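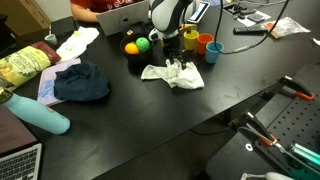 Skemine 17 – duplicate photo finder for Windows and Linux

Skemine searches your folders for pictures which are the same or almost the same, and shows them in groups, so you can decide which ones to keep. It does not need installation. Unpack the archive in any folder where you have the right to write, and start the program file.

Current version: 17
Last change of this page: 05/08/2021
Licence: free for private use, paid for companies
Publisher: Kocsis Software

What the program compares

There are three levels of comparison. You choose the level in Search – Method.

Exact: the files must be equal byte by byte. This is the fastest level. The file name and the date are ignored.
Same picture: the picture data is compared without the metadata. Two copies of one photo are found also when one of them has a caption or keywords and the other has not.
Similar: the pictures are made small and grey, then compared. This finds resized copies, copies saved with a stronger compression and, if you switch on the option "Also rotated", copies which were turned by 90 or 180 degrees.

For the level Similar you can set the threshold between 60 and 100. With 100 only very close pictures are shown. With 60 you will get many groups, and in a series of quick shots nearly every picture will be in the same group. The default is 92 and I recommend to begin with it.

Working with the groups

After the search the groups are listed on the left side and the pictures of the selected group on the right side. The arrow keys up and down change the group, Tab goes to the pictures. The space bar marks a picture for removing. Pressing F5 opens two marked pictures side by side with the same zoom, and when you move one of them, the other moves too.

Marking can be done automatically: Menu – Mark – By rule. Possible rules are the smaller resolution, the smaller file, the newer date, or the folder. The rules are used in the order in which they stand in the list. A group where all pictures would be marked is left unmarked and gets a yellow sign.

Removing never happens during the marking. Only Menu – File – Remove marked does it, and the files go to the recycle bin or to a folder of your choice. On network drives there is usually no recycle bin, so please choose a folder there.

Index

The small grey pictures are stored in an index file, so the second search in the same folders is much quicker. On our test computer, a collection with 1293 raw files needed 744 seconds the first time, from an external hard disk. The index can be deleted at any time (Menu – Index – Clear). If you rename a folder outside the program, its pictures will be read again.

File formats

JPEG, PNG, TIFF, BMP, WebP and the raw formats of the usual camera makers. From raw files the embedded preview is used. If there is no preview inside, the file takes part only in the level Exact. HEIC is possible on Windows when the system codec is present – on Linux it is not supported yet.

Sidecar files

XMP files with the same name as the picture are moved together with it. You can switch this off in Settings – Files. When a raw file and a JPEG share one sidecar, it stays in its place until both are removed.

Editions

Skemine Free: all three levels, one index, private use only.
Skemine Office: several indexes, command line, report as CSV, use in companies. One licence is valid for one workplace.

Add-ons

Irine: shows the differences in metadata between two pictures in a table and copies chosen fields from one to the other.
Gidside: connects the index with a shared folder, so that more workplaces can use it. Only for the Office edition.

Known problems

With a screen scaling over 200 percent the buttons in the rule window can overlap.
Indexes made before the January update must be created again. The program asks for it at the first start.
Animated WebP files are compared by their first picture only.

Languages of the interface: English, German, Hungarian, Polish. Translation files are simple text and are in the folder "lang".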